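Chapter 5
Tolerance and Fit

Before you read
Find two parts at home that are meant to go together, such as a jar and its lid or a pen and its cap. Push them together and pull them apart a few times. Is there any play between them? Keep your notes for Section 5.2.

Key terms: nominal size, tolerance, clearance fit, interference fit, transition fit, allowance, gauge

In Chapter 4 you learned to read the dimensions on a drawing. A drawing may say that a hole is 12 millimeters across, but no drill has ever made a hole of exactly 12 millimeters. The drill wears, the metal warms up and the operator's setup is a little different each morning. Two holes made one after the other will differ if you measure them closely enough. What matters to the shop is whether the difference is small enough for the part to do its job.

The size written on the drawing is called the nominal size. The amount by which the real part is allowed to vary is the tolerance. A shaft marked 12 millimeters, plus or minus 0.1, may measure anything from 11.9 to 12.1 and still be accepted.

A tolerance costs money. When Consuelo Agudelo took over the drawing office at Lultstead, a maker of garden pumps, she found one housing with 159 separate dimensions, all held to the same tight tolerance. Only a few of them touched another part. The rest had been copied from an older drawing. She loosened the ones that touched nothing, and the shop stopped throwing away housings that would have worked perfectly well.

Most tolerances matter only when two parts meet. A peg and the hole it goes into are the simplest case, and we will come back to them throughout this chapter.
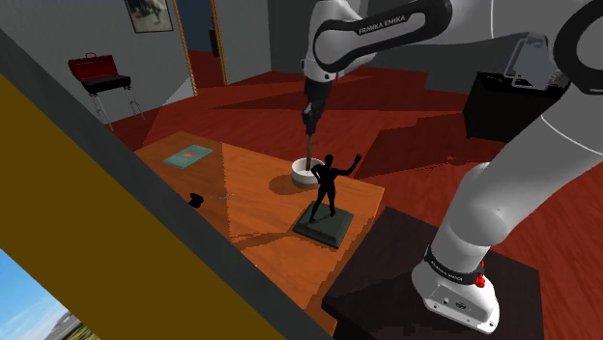

Figure 5.1 A rod standing in a cylindrical holder, shown in a computer rendering.

There are three kinds of fit. In a clearance fit, the shaft is always smaller than the hole, even when the shaft is at its largest and the hole at its smallest. A door hinge pin that must turn freely has a clearance fit. In an interference fit, the shaft is always larger than the hole, and the parts have to be pressed together or the outer one heated first. A transition fit lies between the two — depending on where each part falls within its tolerance, there may be a little play or a little squeeze.

The choice depends on what the joint has to do. At the Gindgate works, Desta Gebremichael's team assembled 800 hand carts in one season with a loose wheel pin. The wheels turned well but rattled on pavement. A smaller allowance cured the rattle, though the pins then had to be kept clean of paint.

Checking every part with a micrometer is slow. For a run of 3,000 pins, a shop is more likely to use a go/no-go gauge, a simple tool with two openings. A good pin passes through the first opening and stops at the second. The gauge does not tell you the size of the pin, only whether to keep it.

Section 5.1 explains how tolerances are written on a drawing. Section 5.2 covers the three fits in more detail, with tables for common shaft sizes. In Section 5.3 you will work out the largest and smallest clearance for a given pair of parts. Bring a calculator and your notes from the opening activity.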